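How to Read a Junior Miner's Quarterly Production Report

Filed under: Guides
Updated 11/02/2022

Gold producers put out a short production release a few weeks after each quarter ends, and the full financial statements come later. The release is usually a page or two long, and the headline tends to pick the best number in it. This guide goes through the rest of the page in the order we read it at Zakaria Mining Notes. You need the current release, the one before it, the company's annual guidance and a spreadsheet.

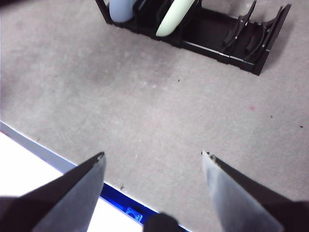
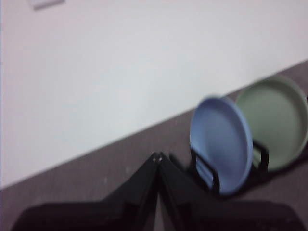
The gray carpet, with the black rack in the first picture and the white wall in the second.

Step 1. Check what period is being compared

A percentage in a headline needs two quarters behind it. Find out which two. Some companies compare with the quarter just before, others with the same quarter a year earlier, and a few switch between the two depending on which looks better. Write both comparisons in your spreadsheet.

Check the fiscal year as well. Plenty of juniors close their books in December, but many don't, so one company's second quarter can be another's fourth. Label your columns by the month the quarter ended.

Step 2. Separate ounces mined, ounces produced and ounces sold

These are three different figures. Ounces mined (sometimes "ounces placed" at a heap-leach site) is the gold estimated to be in the rock that was dug up or stacked. Ounces produced is the gold that was recovered and poured. Ounces sold is what brought in money.

We'll use the Hullard mine as the worked case. In the quarter it reported 4000 ounces placed on the pad and 2950 ounces produced. Dividing the second by the first gives 73.75 percent, and it is tempting to call that the recovery rate. Don't. Heap leaching is slow, and some of the gold poured in a quarter comes from ore stacked months before. To get a useful recovery figure, add up the placed and produced ounces over at least 4 quarters and compare the totals with the recovery rate given in the technical report.

If sales run well below production for more than one quarter, look for a line on inventory or shipment timing. A single quarter's gap is common and usually closes in the next one.

Step 3. Look at grade and tonnage together

Production can go up because more rock was moved, because the rock was richer, or because of both. The release normally has a small table with tons mined, the strip ratio and the average grade. Copy all of them.

The strip ratio is waste divided by ore. At a strip ratio of 3, the mine moves 3 tons of waste for each ton of ore. A ratio that falls sharply for one quarter can mean the operator has put off waste removal, and that waste will have to be moved later on. Compare it with the life-of-mine average before giving anyone credit for the saving.

Watch the units. Grade may be in grams per tonne or ounces per ton, and a metric tonne is a bit heavier than a US short ton. Goltton changed from one to the other in the middle of a year and our first chart of its grades was wrong for that reason. Convert everything to one system when you enter it, and keep the original figure in the next column.

Step 4. Find the cost line, if there is one

Many production releases leave costs out until the financials are filed. When they are included, you will see cash cost per ounce, all-in sustaining cost per ounce, or both. All-in sustaining cost takes in more, including sustaining capital and some corporate overhead, so it is normally the higher of the two.

Companies don't all put the same things in. Read the notes on non-standard measures at the bottom of the release before you set one company next to another. Check whether the cost is per ounce produced or per ounce sold – it changes the answer in any quarter where the two are far apart.

Step 5. Compare with guidance

Take the year-to-date production and set it against the annual range. Then work out what the remaining quarters need to deliver to reach the bottom of that range. If the number is higher than anything the mine has done before, the company needs a stated reason, such as a new pad coming into use or a richer part of the pit.

Look at the wording too. "Reiterates guidance" and "expects to be at the lower end of guidance" are easy to skim past. Vuswood used the second one two paragraphs from the end of a release with a cheerful headline.

Step 6. Read the paragraph on operations last

This part covers weather, equipment, permits and contractor changes. It is easier to judge with the numbers already in the spreadsheet. Note any problem mentioned by name and look for it again next quarter. If it has dropped out of the text, check whether the tonnage recovered.

Save the release as a file along with your sheet. Links on company sites move, and older releases are sometimes hard to find after a merger or a name change.

Related guides
Strip Ratios and Pit Phases
What Goes Into All-In Sustaining Cost
Heap Leach Timelines
Goltton: Notes on the Grade Restatement
Finding Technical Reports for Small Producers

Contact | Copyright Zakaria Mining Notes | Back to top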